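Thread: Plevetti 3 and the wrist view

okapi_drift
January 20, 2025
Moved our toy kitchen setup to Plevetti 3 from the Halás planner. It plans in 200 ms and picks grasps from the wrist view.
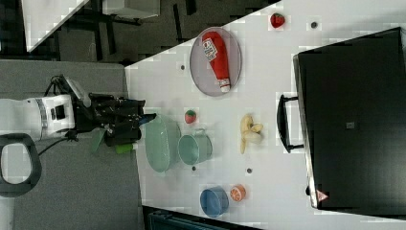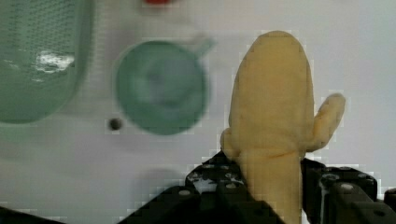
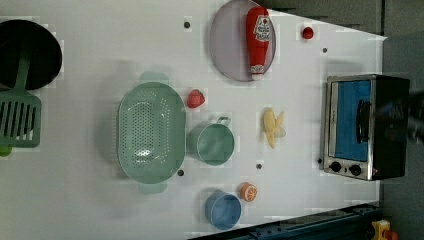
tnull
200 ms on what scene? I'd want the failures before I believed it. Our September tests gave 2 good plans, then nonsense.

okapi_drift
Same table, toaster oven left in as an obstacle.

gravelbed
Disagree with tnull – speed matters if you replan. Still keeping Halás, though.

tnull
Fast and wrong is still wrong. Post the logs.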